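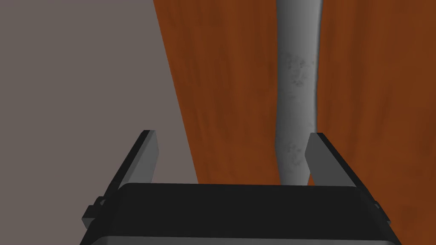

Ometska Suspends Simulated Grasping Trials After Force Limit Fault

September 26, 2021

The Ometska Center for Applied Handling has suspended part of its simulated grasping program following the discovery of a fault in the software that limits how hard a robot gripper may close. No person was hurt and no equipment was damaged. The fault was found in simulation, before the affected settings had been passed to any physical arm.

The program trains control software to pick up long, rounded objects from a tabletop with a two-finger gripper. Each attempt is carried out in a computer-rendered workspace. Software that meets the center's requirements there is later moved to arms in the Dikosach test hall, where staff work within reach of the machines during setup.

According to a notice issued by the center, the fault concerned the force limit that applies once both fingers are in contact with an object. The limit is meant to remain in effect until the gripper has been commanded to open. In certain attempts it was released early, at the moment the object slipped or rolled between the fingers. The gripper then continued to close at the full force available to it.

A review of 715 recorded attempts identified 14 in which the limit had been released in this manner. All 14 involved cylindrical objects approached from near one end. Attempts with boxes and other flat-sided objects were not affected.

The center's limit for the trials is 55 newtons. In the most serious of the 14 attempts, the simulated force reached 200 newtons before the attempt timed out. The notice states that a force of that size, applied to a hand or finger, would be treated as a serious safety event under the center's own rules.

The fault went unnoticed for some weeks. The scoring system used in the trials records whether an object has been lifted and held, and gives no weight to the force used. Several of the affected attempts were therefore entered as successful. The excess force was noticed only when an engineer compared the contact records with the scores while preparing a routine report on slipping objects.

The center has traced the error to a change made in July to Brultamell, the contact software on which the simulated workspace depends. The change was intended to improve the treatment of objects that shift during a grasp. Under the revised code, a brief loss of contact at one finger was read as the end of the grasp, and the force limit was reset. When contact resumed a fraction of a second later, the limit was not restored.

Long cylinders are especially likely to produce such a loss of contact. A cylinder gripped near one end tends to pivot under its own weight, and a curved one may roll as the fingers come together. The approach used in the trials, in which the open fingers are brought over the lower end of the object, was chosen to test this kind of difficult grasp and will not be withdrawn.

Work with cylindrical objects has been halted until the correction has been reviewed. Trials with other objects will continue under the earlier version of Brultamell. Scores recorded for cylinders after the July change have been set aside and will not be used to approve any software for the test hall.

The center has also examined the physical arms at Dikosach. Each has a separate force limit built into the gripper controller, which does not rely on Brultamell and was not altered in July. The notice describes this limit as working correctly on every arm inspected. It adds that the separate limit is set higher than the one used in the trials and should not be regarded as a substitute for it, particularly during setup, when guards may be open.

Sastry, the engineering firm retained by the center to assess its safety procedures, has been asked to review the correction and the manner in which the change was approved. Its preliminary comments, included with the notice, observe that the July change was tested for accuracy of motion but that no test was made of the force limit. The firm has recommended that any change to contact software be followed by a fixed set of slip tests, with the force record checked separately from the result of the grasp.

The center has accepted that recommendation. It will also revise its scoring so that any attempt exceeding the force limit is entered as a failure, whether or not the object is lifted. Engineers will receive an automatic alert when the limit is exceeded, and the attempt will be stopped at once. Earlier records for other types of objects will be rescored under the new rule.

Outside groups that use the center's trial settings have been advised to check which version of Brultamell they are running. Those using the July version are asked to return to the previous one and to inspect any stored results involving cylinders, rods or tubes. Groups that have already moved software based on those results to a physical arm are asked to stop the arm, keep staff clear of the gripper, and confirm that an independent force limit is in place before resuming work.

No date has been set for the return of the cylinder trials. The center stated that they will resume after Sastry has completed its review and the full set of slip tests has been passed. The written findings will be provided to all groups registered to use the trial settings, and questions about the notice may be directed to the center's safety office.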